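Heat and Indoor Air Monitoring, Tralport
Progress report to the Morikawa Fund

Thu 7 January

Sorry this is a bit rough, wanted it to reach you before the board call. Full data tables are in the shared folder, same place as last time.

Where we are

Loggers in. The plan was 125 homes, we have 100 running. The rest dropped out or never answered the door, mostly in the two blocks by the freight yard where half the tenants moved over the summer. I'd like to fill those slots before the hot season and not leave them, see below.

Each home has one logger in the main bedroom and one in whatever room people sit in during the day. Temperature and humidity every ten minutes. Batteries better than expected. Clock drift worse than expected, a few units were off by over an hour when we pulled them. Fixed in processing but it cost Sadao Hirano most of a week.

What we're seeing

Still early, please don't quote this anywhere yet. But the nights are the story. Outdoor station at the Mikanier site cools off after sunset like you'd expect. Top-floor bedrooms don't. In the brick buildings they keep climbing until close to midnight and are still warm at breakfast. Humidity goes up at the same time, people sleeping with doors shut, laundry drying inside, cooking late.

We compared against the airport numbers the city uses for its heat alerts. On several nights no alert was called and a good share of our bedrooms were above the threshold anyway. I think this is the most useful thing to come out of the project so far and its the part the city health people keep asking about.

Ground-floor units look fine. Middle floors mixed, depends a lot on which way the windows face. We have not separated out window fans yet. The survey question was badly worded ("do you use a fan" - when? which room?) and has to be asked again.

Survey

440 forms back, counting the households without loggers. Good return. Coding is done for the closed questions, not for the comments. Comments are long. A lot about sleep, a lot about electric bills, some about landlords that we'll have to strip names out of before anything is shared.

Problems

Field staff. Lost one interviewer in the fall, replacement started but is only part time. Visits are running behind.

Outdoor sensors at Trivero. The radiation shield on the north mast cracked and the daytime readings from that mast are no good, far too high. Night readings look OK against the other mast. We will flag the bad stretch and not try to correct it.

Permissions. The housing office wants a new data agreement because theirs expired. Same terms, new signatures. Waiting on them.

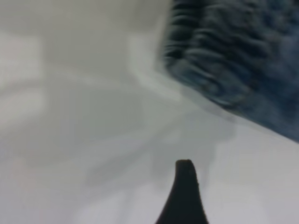
Until that is signed we can't link the loggers to building age and roof type, so the roof analysis is on hold. Everything else goes ahead. If it drags past the end of the winter I'd suggest we use the public tax records for building age. Less detail and no roof info, but enough for a first cut.

Money

On budget overall. Equipment slightly under, travel over, mostly repeat trips to homes where no one was in. I'd like to move the equipment underspend to field hours if that's allowed without a formal amendment. Please let me know either way, the part time contract needs renewing soon.

No change to the total.

Next

Recruit for the empty slots. Flyers are ready in two languages, third one is being checked.
Re-ask the fan question by phone.
Swap the cracked shield, part is ordered.
Clean summer dataset to you by April, with the drift corrections documented this time.
Short note for the city on nighttime alerts, draft only. You'll see it before they do.

One question from your last letter I havent answered, whether the loggers can stay in through a second summer. Yes technically. Depends on tenants agreeing and on field hours, so really it depends on the item above. Can talk it through on the call.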